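News > Hardware > End Effectors

Mavivell compares two finger pads for hand-held grippers

Mar 10, 2022

Mavivell has published results from a bench and household comparison of two finger pads for parallel-jaw grippers. The first, supplied by Okex, is a ridged pad. The second, from Abou Jaoude, has a smooth face of the same width. Both were fitted to hand-held tools with the same linkage and camera position, so that recordings could be compared directly.

Trials began in January at the company's Flerkden site and moved to home kitchens for the second phase. Thin, rigid items were given priority: chopsticks, pens and cable ends. Operators worked with 2 grippers and were asked to take each item near its end and lift it out of a holder. 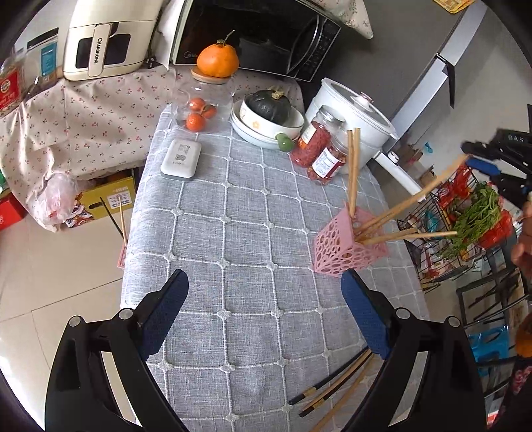
Chopstick handling in a kitchen, seen from one gripper. The tip of a second gripper is at right.

The ridged pad completed 95 percent of chopstick lifts without a slip. The smooth pad did better on flat packaging but let round sticks rotate in the jaws, and 13 recordings were discarded for that reason. Pad wear was checked after each session and stayed within limits for both types.

Mavivell plans to repeat the test with 5 grip force settings and a revised trigger spring. Pad drawings and the scoring sheet are available on request. No price has been set for either pad.

14 shares | 3 comments

Contact | Copyright 2022 | Back to top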